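Two Arms and a Plate: Term Report
Margaux Delaunay and Malcolm Cropper
Supervisor: Biljana Kneževič
Handed in May 29, 2019

1. What we set out to do

Our proposal promised a two-armed kitchen helper that would lay out a snack. It was written in a single evening, which explains the confidence. What we have is a pair of arms in the shared workshop at Fikamcombe that can move small things between a board and a plate, provided the small things are not in a difficult mood.

The project is called Godden, after the street Malcolm lives in. The first arm was built on his kitchen table until his housemates asked for the table back.

2. The build

Both arms come from the same set of printed parts, black throughout, with a two-jaw gripper on each. The left one was finished first and has all our mistakes in it. The right one was built in half the time and has only the mistakes we had grown fond of. Total spend was 261 pounds against a limit of 300, and most of the difference went on a second set of servos after Margaux wired the first set backwards. (She would like it noted that the diagram was upside down.)

Cables were harder than expected. If the slack is too short the wrist stops turning halfway; if it is too long the loop wanders into the work area and gets pushed about. We went with too long.

3. The table

The workshop table is white and so is our plate, and the vision code could not tell where one stopped and the other began. Josefien Peeters, who has the bench next to ours, gave us the end of a roll of brown paper. It did more for our detection rate than a month of tuning, and we have tried not to dwell on this. The paper creases and has to be smoothed down before each session — a job for whoever arrived last.

For the work itself we use a bamboo board on the left with a metal handle, and a cream tray from Margaux's flat with a bear drawn in one corner. The plate goes on the tray, and an orange ball-shaped item goes on the plate. The bear is partly there for morale, though its eyes are closed.
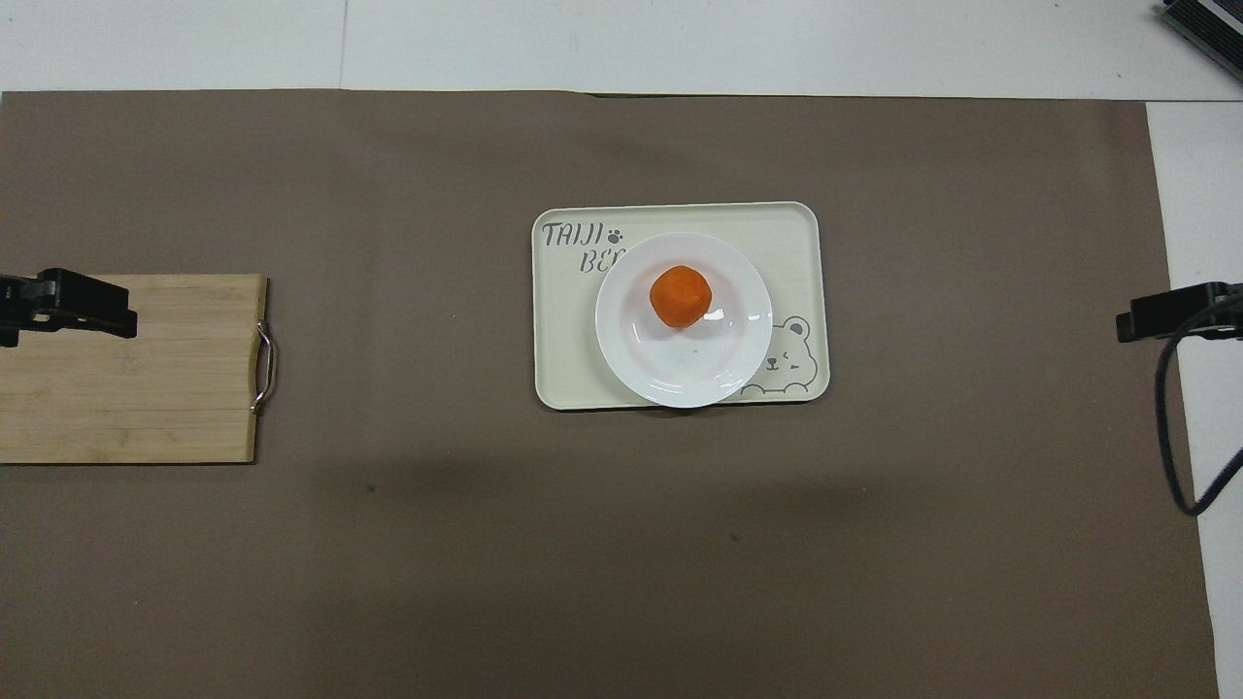

4. Testing

We logged 949 attempts at a single move, from board to plate or back again. The log is kept in a spreadsheet called Wurnex, for reasons that made sense in the pub. Three kinds of failure kept coming up:

Squeezing too hard. Soft things suffered. We lowered the grip limit twice.

Closing early. The jaws met in mid-air, then carried nothing to the plate with great care.

Catching the rim. The plate has a wide flat rim, and a low approach clips it. Raising the approach by 8 mm cured most of this.

Handing an item from one arm to the other is still unreliable. Each arm works from its own idea of where the table is, and the two ideas do not agree. Colin Greenwood lent us a calibration board in the last week, too late to redo the logged runs.

5. Still to do

The arms stay at Fikamcombe until July. Before then we want to recalibrate both from one shared origin, clip the right-hand cable to the forearm, and repeat the board-to-plate runs with the new grip limit. Malcolm also wants to try a grape. Margaux has asked for this to be minuted as his idea.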